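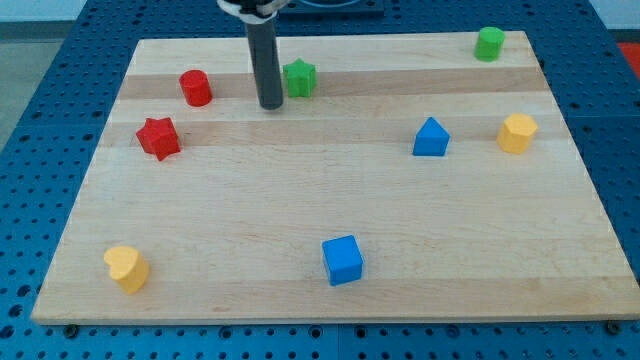

How many demos before a block-pushing policy stops being embarrassing?

Posted in Imitation Learning / Tabletop, Oct 8, 2021

Callum Dobson

Long-time lurker, first real post. I'm collecting teleoperated demonstrations for a language-conditioned pushing task. Eight plastic blocks, four colors, two of each color, on a pale wooden board bolted to the table. The arm has a single round-tipped stick and can't pick anything up, so everything happens by shoving. Instructions are things like "push the blue cube to the yellow heart" or "move the red star left of the green star."

I have 303 demos so far, all driven by me with a hand controller at one end of the bench. I trained a behavior cloning model on them (small conv net, sentence embedding glued on late, nothing clever). Results: it goes to the right block more often than chance, gives it one confident shove, and then sort of loiters. If the block rotates on the way, which stars do constantly, the tip slides off and carries on toward the target by itself, as though the block were optional.

My questions, in order of desperation:

Is 303 just too few? I keep seeing people mention 2,000 as if it were a thing you knock out before lunch. My wrist would like a second opinion.

Should I be resetting the board between demos? At the moment I pick up all eight blocks and set them down again with decent gaps, then record one instruction, then do it again. It takes longer than the demo.

Do I need to do anything special for the two-of-each-color problem? It mixes up the green star and the green cylinder a lot. It never mixes up the yellow heart and the yellow octagon, and I have no idea why it should be good at those and bad at the others.

Recording at 10 Hz, end-effector position plus one RGB view, using Koltar for logging. Happy to post the config if it matters.

2 replies

Dunbar

Sounds like you need more data. Also try a bigger network. We got good results with a bigger network. What GPU are you on?

Heather Cowie

I spent most of May on a setup very close to yours, so you get the long version.

On the count: 303 isn't hopeless, but I suspect they're 303 copies of the same demo. You lay the blocks out nicely spaced, you push one of them cleanly, you stop. The model has never seen a block jammed against another block, or a star turned the wrong way, or the stick on the wrong side of the thing it wants to push. Then it makes one small mistake and it's in a part of the world you never showed it. The loitering is what that looks like. Mine used to go and stand by the back edge like somebody's uncle at a wedding.

So stop resetting. Lay the blocks out once, start recording, and drive for ten minutes straight without touching anything by hand. Push stuff wherever you like. Make piles and break them up. If you slip off a block, keep the slip, go back around and fix it — that fix is the most useful second of data you'll record all day. Afterward, go through the log and cut it into short pieces, and write an instruction for whatever happened in each piece. The sentence comes after the push. You will get far more labeled segments per hour, and the starting positions are messy for free.

A few things I wish I'd done from the start:

Have somebody else write the captions. I wrote all of mine, and it emerged that I only know four verbs. My officemate wrote "nudge," "scoot," "bring," "slide down next to," and once "herd." The model got noticeably better at coping with strangers after that.

Get a second driver as well. I always approached from the left, and so did my policy, even with a block in the way. You can't see your own habits until the arm starts doing an impression of you.

Keep the bad pushes but throw out the dead time. I had long stretches of nothing in my logs while I thought about what to do or drank coffee. The network learned those beautifully. We trim anything where the tip hasn't moved for 24 frames. The number isn't sacred, but pick one and write it down.

Don't let the corners fill up. With a stick, a block that gets out to the edge of the board is hard to bring back, and after a while half your set is living out there. I allow myself a hand reset when three are stuck, and I mark it in the log so no segment runs across it.

About the greens. Before touching the model, tabulate how often each block is the one being pushed. I did this and found I'd pushed one of my blocks in 23 segments out of a pile many times that size, evidently because it rolled if I tipped it and I didn't like it. If your cylinder is similarly unloved, the model may have decided that "green" means the star and that the rest of the sentence is decoration. Check your image size too. Ours was being shrunk so hard before the network that a star at the back of the board was a green smudge, and a cylinder was another green smudge. Save the input exactly as the network gets it and look at it yourself. If you can't tell them apart, that's your bug.

For the rotating stars, I don't know a trick. Push in short taps, re-aim, tap again, and make sure your demos have plenty of that. If you only ever show it the one long heroic push, the one long heroic push is what you'll get.

I wouldn't go bigger on the network yet. With this much data it will just memorize your coffee breaks in higher resolution.

Callum Dobson

Thanks, Heather. I did the tally over lunch. The green cylinder is the least pushed block on the board by a wide margin. The heart and the octagon are close to even, so I think that settles that one. I also approach from the right, every time, and I'm not even right-handed.

Doing ten-minute runs from tomorrow. Does anyone have a segment-cutting tool they like? Koltar's player only steps forward, so I currently find the end of a push by overshooting it and starting again.

Dunbar: it's one card, it's old, and it belongs to the group down the hall.

Heather Cowie

We use Starkon's free viewer. It's ugly and it crashes if you rename a file while it's open, but it scrubs both ways and it'll export start and end times as a plain text list. Cut a bit before contact and a bit after the block stops, or the model never learns how to arrive.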